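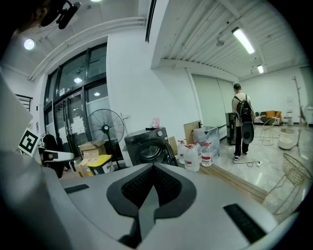

Der Raumklimamesser Gundton 821 ist schnell ausgepackt, aber beim Aufstellen kann man sich ordentlich vertun, und ich spreche da aus Erfahrung. Mein erster Platz war die Rückenlehne am Schreibtisch, festgeklemmt mit dem beiliegenden Clip, weil das so schön praktisch aussah. Wenn bei euch auch ein Stuhl steht wie der dunkle dort links, über dem Kleidung hängt: bitte nicht! Stoff hält die Luft fest, und der Fühler misst dann vor allem den Stoff. Sucht euch lieber eine freie Stelle an einer Innenwand, ungefähr auf Brusthöhe, wo ihr im Vorbeigehen auch noch aufs Display schauen könnt.

Abschnitt 2: Aufstellen und einrichten

Ihr braucht das Gerät, das Netzteil, den Wandhalter und einen Bleistift. Die Schrauben liegen in der kleinen Tüte unter der Pappeinlage (ich hatte meine schon fast weggeworfen).

1. Schutzfolie vom Display und vom Fühler abziehen. Die am Fühler ist durchsichtig und leicht zu übersehen.

2. Netzteil einstecken und das Gerät 30 Minuten laufen lassen, noch ohne es aufzuhängen. Die Werte springen in dieser Zeit wild herum, das gehört so.

3. Wandhalter anhalten, Löcher anzeichnen, anschrauben. Der Pfeil muss nach oben zeigen. Er ist winzig und grau auf grau – haltet den Halter notfalls unter eine Lampe.

4. Gerät von oben einschieben, bis es klickt. Kabel nach unten wegführen und nicht hinter dem Gehäuse aufrollen.

Hinweis: Wer mieten muss und nicht bohren darf, nimmt den Standfuß von Wutthorpe. Den gibt es einzeln, er passt ohne Adapter, und auf einem Regalbrett steht er auch dann noch stabil, wenn jemand die Tür zuknallt.

Bekleidungsstufe wählen

Jetzt kommt der Teil, den ich beim ersten Mal einfach übersprungen habe. Das Gerät zeigt neben Temperatur und Feuchte auch einen Behaglichkeitswert an, und der hängt davon ab, was ihr im Raum normalerweise tragt. Im T-Shirt fühlen sich 20 Grad eben anders an als im Pullover!

5. Menütaste gedrückt halten, bis das kleine Hemd blinkt.

6. Mit den Pfeiltasten die Stufe einstellen. Ganz unten ist Sommerkleidung, Stufe 2 steht für lange Ärmel und lange Hose, darüber kommt alles mit Strickjacke oder Weste.

7. Mit der Menütaste bestätigen. Blinkt das Hemd weiter, war der Druck zu kurz. 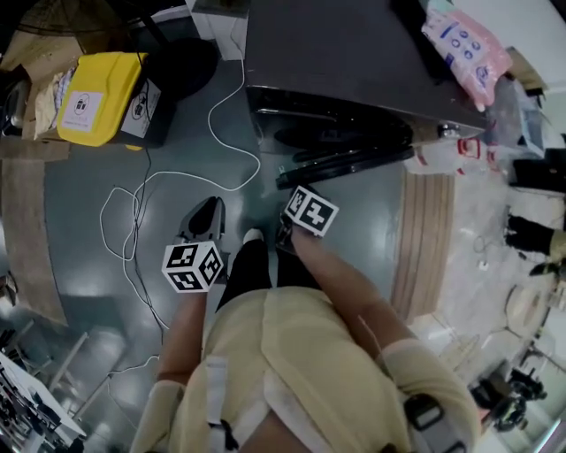 Lange Ärmel, lange Hose: Stufe 2.

Nehmt den Alltag als Maßstab und lasst die eine Kollegin mit der Wolldecke außen vor. Sitzen mehrere Leute im Raum, hat sich bei mir die Stufe bewährt, die auf die meisten passt. Im Dezember stelle ich eine Stufe höher, im Frühjahr wieder zurück.

Abstand zu Lüftung und Fenstern

Achtung: Das Gerät darf nicht im Luftstrom hängen. Zuluft aus der Wand oder der Decke drückt die Anzeige nach unten oder oben, je nachdem, was die Anlage gerade macht, und dann heizt man gegen eine falsche Zahl an. Große Glasflächen sind genauso heikel, vor allem wenn die Sonne darauf steht.

8. Ein Blatt Papier locker an den geplanten Platz halten. Flattert es, wandert das Gerät ein Stück weiter.

9. Denselben Versuch wiederholen, wenn die Lüftung auf höherer Stufe läuft. Wer eine Steuerung von Gasdale hat, findet dafür im Servicemenü den Punkt "Testlauf". 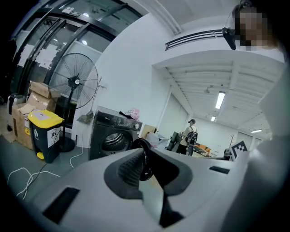
Langer Luftauslass mit schwarzen Lamellen an der Wand, dazu viel Glas: Abstand zu beidem halten.

In so einem Raum bleibt manchmal nur eine Ecke übrig, die einem optisch gar nicht gefällt. Nehmt sie trotzdem. Ich habe mich damals für die hübsche Stelle entschieden und durfte nachher neu bohren und spachteln.

10. Zum Schluss die Menütaste und die linke Pfeiltaste zusammen drücken. Damit löscht ihr die Werte aus der Aufwärmzeit, und die Aufzeichnung beginnt frisch. Wie ihr sie auslest, steht im nächsten Abschnitt.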